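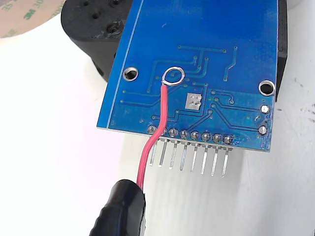
Wrapped fingertips vs. bare fingers for holding thin wire?

Posted by solderpup_mn, July 2021

Hi all, long time reader, first time asking. I've got a small arm on my bench and I'm trying to pick fingertips for it before I sink any more money into this. The job is dumb and simple: pick up a piece of hookup wire and bring the end of it to a spot on the back of a circuit board, so I can get in there with the iron and have both hands free.

I've tried two setups so far. First was the Plundlow parallel gripper with the hard plastic fingers it ships with. Grips like crazy, but the wire rolls between the fingers if I bump it at all, and then the end points off at the ceiling. Second was the same gripper with the fingers wrapped in black tape. Way better on the rolling! But now the tips are fat, and when I come in low over the board I can't tell where the wire is anymore, and neither can the camera.

The really fussy one is a red wire with a little metal ring on the end. I want the ring to come down flat over a pad and it wants to hang at whatever angle it feels like.
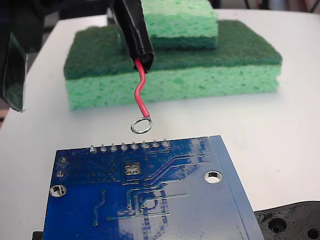 I did 40 tries with each setup in June and the tape won easily, but I was still nudging the arm by hand at the end on way too many of them. So do I keep going with tape, buy the Nirnside soft tips (they're not cheap), or is this a camera problem and I'm blaming the wrong part? My camera looks down from above on a gooseneck, if that matters. Controller is the basic one that came with the arm, no force readout.

Thanks in advance, and sorry for the long post!

benchrat_lou

I've had the soft tips for a while and I'd hold off. They're great on round stuff like bottle caps and marbles, but on thin wire they kind of swallow it, so you end up with the same "where did it go" trouble you have now, plus you're out the money.

What worked for me was wrapping only the inside face of each finger and leaving the outside bare. Keeps the tip skinny. One layer, pulled tight, and change it when it gets shiny. Then grab the wire closer to the end than feels right. If you've got an inch of wire hanging out past the tip, the ring is going to swing and no gripper on earth will fix that. I go as short as I can without getting the iron near the tape (ask me how I know what burnt tape smells like).

Also put some sticky putty under the board. Half of my "gripper slipped" tries were the board scooting when the pins got bumped.

gearhead_in_dercombe

get a better arm. mine's 5 axis and does this fine

quietservo

I'd look at the camera first. From straight above you can line the ring up with the pad just fine, but you have very little idea how high it is, so you come down too far and the wire bends and shoves the ring sideways. I added a second cheap camera down low, almost level with the table, and my hand nudging dropped by a lot. Mine is a Paredes and it does okay up close, but any webcam that can focus near will do. Turn off autofocus once you like the picture or it'll hunt every time the finger comes in.

Watch the glare too. Blue boards are awful for this, a ceiling light bounces right off them and the pads disappear into it. I tilt my lamp and hang a sheet of printer paper in front of it.

On the controller, see if yours lets you slow down just the last bit of the move. I run at 200 until I'm close and then 5, whatever units those are supposed to be, the manual never says. And I'd rerun your 40 tries with the tape left alone and only the camera changed. If you swap both you won't know which one helped, and I wasted most of a month that way.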